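**Is the Luvgate open day worth it with kids who can't sit still?**

Posted by cendano_mom

We're thinking of taking our two (six and nine) to the robotics open day at Luvgate. The older one is robot crazy, the younger one mostly wants to touch stuff. Do you get close to the arms, or is it all slides and speeches? And is parking as bad as I've heard?

**Nassoro Mussa**

Go! I went to the one on 29 March 2025 and I'm still talking about it. Hardly any slides — they did a short hello and then we went straight over to the table with two black arms facing each other across it.

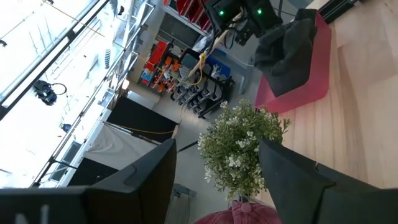
The part I loved was how ordinary the job was. Hats, cloths, a little plant, the kind of thing you'd clear off a hall table at home, and the team talked us through why soft, floppy items are so much harder for a gripper than a nice solid block. My nephew asked 200 questions and they answered every one (or it felt like every one!). Ask them about knit hats, they get really into it.

They run the demo in small groups, so put your name down at the door as soon as you get in. I waited 33 minutes for mine and had a good chat in line with a teacher from Liltside.
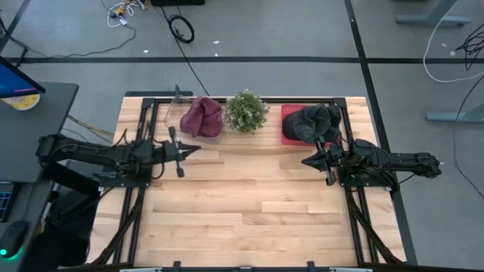

You stay behind a tape line while the arms are powered, so your younger one won't get to touch anything at that table. There was a hands-on corner down the hall with a loose gripper you work with a squeeze handle — my nephew picked up erasers with it until we dragged him away.

**liltside_walker**

Parking is terrible. Take the 66 bus.

**gearbox_pat**

Agree with Nassoro on the demo. I went in August and it was a lot more crowded, so get there early. The talk at the end is long and pretty technical, I'd skip it with a six year old. Snacks are cash only.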